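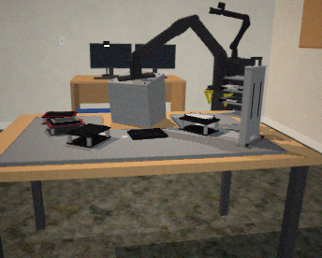

Section 4: Getting your table ready

Home | Before you start | Table set-up | Cutting | Gluing | Troubleshooting

Okay, you've read the safety pages (please tell me you've read the safety pages) and now we get to set up the table for the Somholm board cutter. I wrote this part after helping my friend Giuliana Pacheco set hers up in a spare bedroom, so most of the mistakes in it are ones the two of us made in a single afternoon!

What you need: the cutter base, the long ruler bar, the bag of thumb screws, the self-healing mat, a level, and a damp cloth. The blades stay in their tin for now.

1. Pick your table. You want one that doesn't wobble when you lean on it. The mat is 590 mm along its short side, so measure your table before you haul everything upstairs. Giuliana didn't, and we carried that thing back down again.

2. Wipe the tabletop and let it dry completely. Crumbs are the enemy. One grain of sugar under the mat makes a bump you'll feel on every single cut.

3. Roll the mat out with the grid facing up. If it's been in the tube for a while it'll curl at the ends, so flip it over, put some heavy books on it, and go have lunch. I leave mine around 2 hours.

CAUTION: Don't iron the mat or use a hair dryer on it. Heat warps it for good and you can't flatten it again.

4. Set the level on the mat, first the long way and then the short way. If the bubble is off, turn the feet on your table, or slip folded card under the low leg. Check it both ways again afterward (fixing one direction nearly always messes up the other).

5. Place the cutter base along the back edge of the mat with the Somholm name facing you. Line up its front lip with the thick line on the grid.

6. Drop the ruler bar into the slots. It only fits one way, with the numbers reading left to right. If it sticks, lift it out and try again, and please don't whack it.

7. Put in the thumb screws, but only finger-tight. Slide a scrap of board under the bar, check that it sits square against the grid, and then snug the screws up. No pliers!

NOTE: If you have the older Tarnia base, your slots are a little wider and the bar will rattle. Use the plastic shims from the accessory bag, one at each end.

8. Now do the paper test. Lay a sheet of printer paper under the bar, press down on the bar, and tug the paper gently. It should hold along the whole length. If one end slips out, loosen the screw at that end and go back to step 7.

9. Find a home for the blade tin before you open it. Mine lives on a shelf at the left, well away from my elbow. Lucía Llorente keeps hers in a drawer with a child lock, and with small kids in the house I'd do the same.

CAUTION: Keep the blade guard down any time you're not cutting, even if you're only answering the door.

A word on storage. If you have to clear the table every evening, leave the base and bar screwed together and lift them as one piece, using both hands under the base. Never pick it up by the bar. The mat goes flat under a bed, or back in the tube if you don't mind repeating step 3.

Once the paper test holds at both ends, go on to Section 5 and put in your first blade.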